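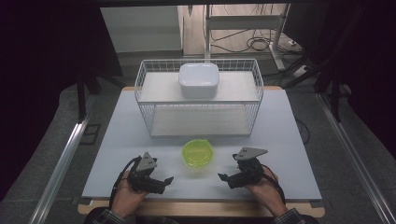
White wire basket with a square bowl on the upper shelf.

Expanded metal

Expanded metal is sheet metal that has been slit and stretched at the same time, so the slits open up into diamonds. I've been around the stuff most of my working life and I still love watching it come off the press, because a plain flat sheet goes in one side and this long, stretchy-looking net comes out the other — and there's hardly any scrap on the floor! People mix it up with perforated sheet (where the holes are punched out and the slugs get thrown in a bin) and with welded wire mesh (where separate wires are joined where they cross). Expanded metal is one single piece all the way through. No welds, no weaving.

How it's made

The sheet or coil feeds into a press a little at a time. A toothed upper knife comes down, cuts a row of slits and pushes the metal down in the same stroke, which makes half a diamond. Then the knife shifts sideways by half a pitch, the sheet moves forward, and the next stroke finishes the diamonds and starts another row. The sheet gets longer as it goes. How much longer depends on the pattern, so if somebody gives you one number for every product, ask which pattern they mean.

My old boss Hamish Kerr at the Bronura works in Drirkdale had me log every sheet by hand my first December there. I got to 1084 before the month was out, and I can still recognize a dull knife by the fuzzy burr it leaves along the underside of the strand.

Words you'll run into

The strands are the thin bars of metal around each opening. The bonds, or knuckles, are the solid spots where strands meet. SWD is the short way of the diamond and LWD is the long way, both normally measured center to center of the bonds, and I'd say half the bad orders I've seen came from somebody swapping those two. Open area is the share of the sheet you can see through, given as a percent.
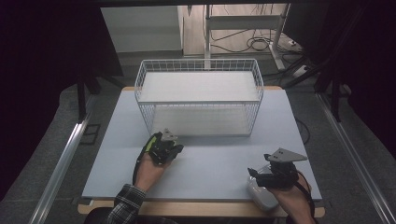

Raised and flattened

Raised expanded metal (some catalogs say "regular" or "standard") is how it looks straight off the press. The strands sit at an angle to the original sheet, so the surface has a bite to it. That makes it handy for catwalks, ramps and truck steps, and miserable to kneel on.

Flattened is the same product run through a cold rolling mill. It comes out smooth and thinner, and it usually grows a bit in length too. You see it in machine guards, lockers, window screens and shelving, where hands or clothes are going to rub against it. There's also a heavy grating type with thicker strands and bigger openings for walkways that take real traffic. Check the load table for your span before buying any of it, please!

Materials

Carbon steel is the everyday choice, either left plain, painted or galvanized. I like galvanizing after expanding, so the cut edges get coated too. Aluminum is light and doesn't rust like steel does. Stainless is mostly the 300 series, and it costs you in press wear as well as in the sheet price, because it hardens as you work it. Copper and titanium get expanded as well, usually in much finer patterns for filters and electrodes. 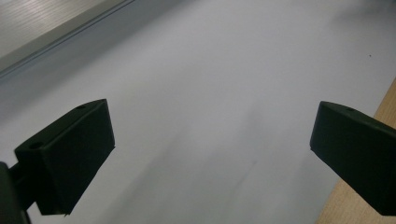

A smooth, pale gray-white surface.

Cutting and fixing

You can shear it, saw it or go at it with a grinder. Cut through the bonds and you get a closed edge, cut through the strands and you get a row of little spikes (ask my left thumb). Florencia Cáceres, who ran our fabrication bench, would frame every panel in U-edging before it left her sight, even the ones going behind a wall. For floors, weld or clip the sheet to the supports and run the LWD across the span, unless the maker's table tells you something else. A good panel doesn't unravel when you cut a hole in it for a pipe, though a big hole needs framing.
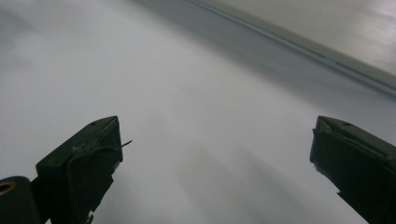 Does expanded metal weigh less than the sheet it came from?

Square foot for square foot, it does, because the same metal has been spread over a larger area. The total weight hardly changes, apart from any trimmed edges, and flattening takes nothing off the total either.

Last edited June 28, 2019.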